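# Trundorar Toy and Small Parts Washer, Model 704

The Trundorar 704 is a front-loading cabinet washer for child care centers, public libraries with lending collections, pediatric waiting areas and preschools. It is made by Traltus and supplied through Jistoron, which also handles installation and service. The current version replaces the earlier Wi cabinet, for which parts remain available.

The washer cleans molded plastic and rubber items up to the size of a dinner plate. Items are placed in two lift-out baskets with hinged lids. The lids hold light pieces in position under the spray and keep them clear of the rotating arms. A third basket with a fine mesh is offered for building bricks, beads and game tokens.

## Cycles

Three cycles are provided. The short cycle is intended for items in daily use that carry no visible soil. The standard cycle adds a pre-rinse and a longer wash. The extended cycle is meant for collections coming out of storage — an annual October cleaning, for instance — and should be followed by a full drying period with the door closed.

Figures with raised texture, ribbing or narrow gaps between joined parts should be loaded with the most detailed side facing the lower spray arm. Hollow items with an opening should be placed with the opening down.

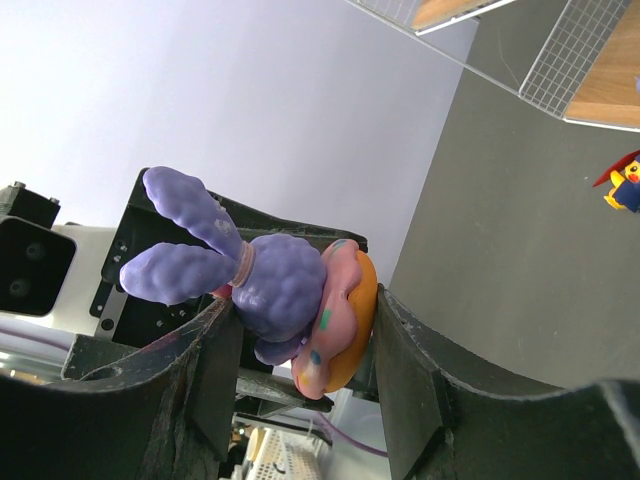
Items that contain batteries, sound modules, fabric, untreated wood or paper labels must not be washed in the cabinet. Painted surfaces may dull over time. Institutions are advised to test one piece from each set before the full set is processed.

## Specifications

| Feature | Detail |
|---|---|
| Baskets supplied | Two |
| Load limit per basket | 100 ounces |
| Rated service interval | 3000 cycles |
| Door | Front, drop-down, with safety latch |
| Water connection | Cold supply only |
| Drain | Pump, wall or floor |
| Finish | Brushed stainless steel |

## Installation

The cabinet requires a level floor and a dedicated electrical circuit. It may be placed under a standard counter if the top panel is removed. Connection to the water supply must be carried out by a licensed plumber, and the completed installation form returned to Jistoron before first use.

## Detergent

Only low-foam, unscented detergent should be used. Household dish liquid will cause the cabinet to stop and display a drain fault. Detergent is sold separately in cartons of 100 tablets.

## Warranty and Ordering

Traltus warrants the cabinet and pump for two years from the date of delivery. Baskets, seals and spray arms are covered for one year. Orders from public institutions are accepted by purchase order, and delivery to a ground-floor entrance is included in the quoted price. Removal of an existing unit must be requested when the order is placed.

Page last revised Jun 8, 2020.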